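Call for participants: Household Cables Study

Treroment Centre for Domestic Practice
Reference: FL/1135
Posted: 19 Sep 2024
Status: open

Summary

The Treroment Centre for Domestic Practice invites applications from adults who wish to take part in the Flillari study, an inquiry into how people untangle, coil, label and put away the cables they keep at home and at work. Sessions are held in the Olteanu Building and will continue until December. No technical knowledge is required. Applications are welcome both from those who consider themselves tidy and from those who do not.

The study is supported by the Sodulach Fund for Everyday Skills.

Background

Most homes contain a drawer, box or bag of cables. Some belong to appliances in daily use, some to appliances that left the house long ago, and some cannot be matched to anything. When a cable is wanted it usually has to be drawn out of a knot of others, and the habits people bring to this task vary a great deal. One person looks for a free end and works backwards from it. Another shakes the bundle loose, or opens the largest loop and passes the plug through. There is little written guidance on the matter, and what there is has mostly been prepared for stage and broadcast crews, whose cables are longer and heavier than those found in a kitchen drawer.

The Flillari study will produce a short printed guide to the care and storage of household cables, to be made available without charge to libraries, repair groups and residents' associations. Participants' methods will form the basis of the guide.

What participants will be asked to do

Each participant attends one session, which includes a rest period. The session is made up of 6 tasks, carried out at a table and in a fixed order:

Task 1. Untangle a single cable and lay it out straight.
Task 2. Coil the same cable by any method and secure it with a tie of the participant's choice.
Task 3. Separate several cables that have been stored together in a bag.
Task 4. Sort a mixed box of cables into groups. Participants decide what the groups should be.
Task 5. Write labels for the sorted cables and attach them.
Task 6. Put everything away in the drawer unit provided.

A short conversation follows the final task. Participants will be asked how they store cables at home, which ones they throw away and how they decide, and whether they were ever taught a way of coiling.

The tasks are not timed and no score is given. Where a participant decides that a knot is not worth the effort and sets the cable aside, that decision is of interest to the study and will be noted in the same way as any other outcome. Cables used in the sessions are not connected to any supply.

Tasks 1 and 2 concern one cable only. It is handed over in a tangle on the tabletop, and participants may turn it, lift it or spread it out in whatever manner they prefer. Those who normally work on the floor or across their knees may ask to do so from Task 3 onwards.
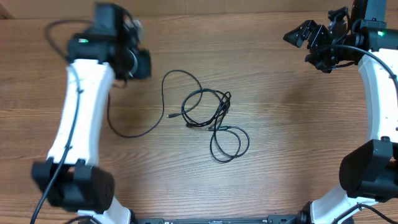
One participant in the spring pilot wrote afterwards that pulling had been the mistake of a lifetime, and that the knot only gave way once the loops had been eased apart and the cable left slack on the table; the same respondent asked that the guide should say so on its first page, in large type. Comments of this kind are very welcome. A response form is sent to every participant after the session and may be returned by post or by email.

Who may apply

Applicants must be aged 18 or over and able to attend the Olteanu Building in person. There is no upper age limit. The Centre has places for 63 participants in this round, and 19 of these are reserved for people who handle cables in the course of their work, for example in offices, schools, places of worship, music venues or repair shops. Please state on the form if you wish to be considered for a reserved place.

The Centre would particularly like to hear from:

People with reduced grip, stiffness or tremor in the hands
Left-handed people
People who are blind or partially sighted
People who have recently moved house or cleared the home of a relative
People sharing a home with three or more others

Persons who took part in the spring pilot are thanked for their contribution but may not apply again. Employees of the Centre and members of their households are also excluded.

Payment and expenses

Participants receive a fixed payment at the end of the session, at the rate given in the information sheet. Travel by public transport is refunded on production of a ticket or receipt. Parking charges cannot be refunded, although two accessible bays beside the east entrance may be reserved in advance. The cost of a carer or companion's travel will be met on the same terms.

Participants may withdraw at any point. The payment is made in full to any person who has begun Task 1.

Access

The study room is on the ground floor. The table used for the tasks is adjustable in height, and chairs with and without arms are available. An induction loop is fitted at the reception desk. Labels and pens are offered in several sizes, and labels may be dictated by participants who prefer not to write. Please describe any other requirement on the application form so that arrangements can be made before the day.

What to bring

Participants should bring a form of identification and, if worn, reading glasses. Rings and bracelets may be kept on, but loose sleeves are best avoided. Participants are also invited to bring one cable of their own which has proved difficult to store. It will be discussed during the closing conversation and returned. Please do not bring cables with cracked, scorched or exposed wiring; these should be taken to a household recycling site.

Records and confidentiality

A record is kept of each session. It is stored under a number and is held separately from the participant's name and address. The guide will describe methods in general terms and will identify no participant. Handwritten labels made during Task 5 may be reproduced in the guide where written permission has been given, and a participant who refuses this permission may still take part in full. Requests to have a record removed must reach the Centre before the end of December, when the drafting of the guide begins.

How to apply

Application forms may be collected from the reception desk of the Olteanu Building or requested in writing from the Participation Office at the Treroment Centre. Please quote reference FL/1135 in all correspondence. The form asks for contact details, a choice of morning or afternoon attendance, and a brief answer to the following: where do you keep your spare cables, and when did you last look through them?

Applications are considered in the order in which they are received, subject to the reserved places described above. Successful applicants will be sent the information sheet and a consent form, which should be read before the session and signed on arrival. Applicants who cannot be offered a place will be informed and may ask to be kept on the reserve list.

A copy of the printed guide will be posted to every participant on publication.

Enquiries

Participation Office
Treroment Centre for Domestic Practice
Olteanu Building, ground floor

This call is available in large print and as an audio recording on request.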